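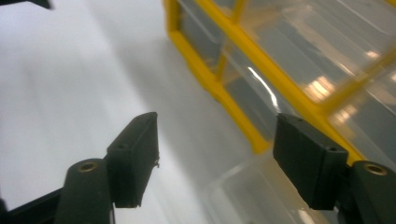 Change the pads before they fail. That's my whole position and I've been losing the argument at Clunavport for most of a year, so I'm writing it down.

We run the hand grippers on the Simiyu bench hard. Drawers, bins, small hardware, all day. The rule we inherited says a finger pad stays on until it slips or cracks. Sounds thrifty. It isn't. A pad that slips has been lying to you for weeks before that, and every grip you logged in those weeks is a bit off, and good luck finding which ones.

I went back through our log for the last build. 173 entries. 28 of them were dropped or skewed parts, and the notes blame the drawer, the light, the operator, the drawer again. Three mention the pads. Three! I don't believe that split and neither does anyone who has run a thumb along a used pad.

Printed parts are the other half of it. The Jotness pads come off the printer fine, mostly, and "mostly" is where the trouble lives. A nub left on an edge is nothing on a bracket. On a gripping part it's a second contact point that you didnt ask for. Takes a minute with a file. People skip it because the pad bolts on either way and the thing closes, and closed looks like done.
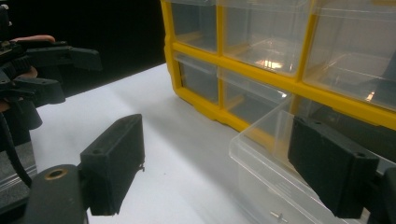
Setup checks at our place are all about motion. Does it open, does it close, do both sides meet. Fine, do those. But look at the edges too, before anything gets picked up. The left finger has a tiny burr sticking out of its inner edge, the side facing the other finger, and the right one is up against a clear drawer with one little pin or screw lying in it. Small hardware like that is where I'd expect an edge to matter most. A big box forgives you, a pin doesn't.

The pushback I get is cost. A set of pads is cheap, the argument goes, but changing them means redoing the alignment, and alignment eats the morning. True the first few times. Then you get quick at it. Vendotberg swaps on a fixed schedule and their people do the alignment without even getting the manual out. We could do that. We'd need spares already filed and bagged in pairs, and somebody to write the swap date on the bag. Thats it.

Also - swap both sides. Always. One fresh pad against one tired one is worse than two tired ones, I'll argue that with anybody.

I've put in for 111 spare pairs. Ask me again when they say no.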